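Recording a pick-and-place demo by remote control in the simulator
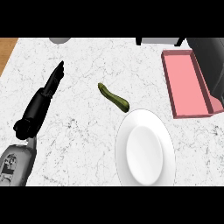
One arm, fingers closed, with the zucchini, the white plate and the pink tray on the counter.

This page covers recording demonstrations in the Plemance kitchen with the handheld controllers. The task is "put the zucchini on the plate." You need Plemance installed and the controllers paired. If they aren't, do the setup page first.

1. Load the counter layout and reset both arms. Wait until the arms stop moving before you touch a trigger.

2. Check the view. You want the zucchini, all of the plate's inner well and the tray in sight. The tray isn't used in this task, but leave it where it is. The policy has to learn to ignore it.

3. Hold the side button to take over the left arm. The arm follows your hand only while the button is down. Let go whenever you need to reposition your own arm, then press again and carry on from there.

4. Start recording, then open the fingers. If you open them first, the opening motion is missing from the demo and the policy tends to arrive at the object with its fingers shut.

5. Come in from above the middle of the zucchini. Turn your wrist so the fingers close across its width. Grabbing the stem end usually makes it swing when you lift.

6. Close slowly and hold for a moment before lifting. Go up just enough to clear the rim of the plate.

7. Move over the well, lower, open, and back straight up. Stop recording once the fingers are clear.

A good demo takes 11 to 14 seconds. Slower is fine for your first few, but don't park the arm in midair while you think. Long pauses get copied too.

If you drop the zucchini, discard the take and reset. If you only miss the grasp and recover right away, keep it. We keep up to 7 of those in each set of 50.

Move the zucchini a little between takes and change its angle. Maëlle Sutherland's July set had it in the same spot every time, and the trained arm went to that spot wherever the zucchini was.

Save the set under the task name and your initials. Replay a few takes before you upload.

Last updated Wednesday, February 1, 2023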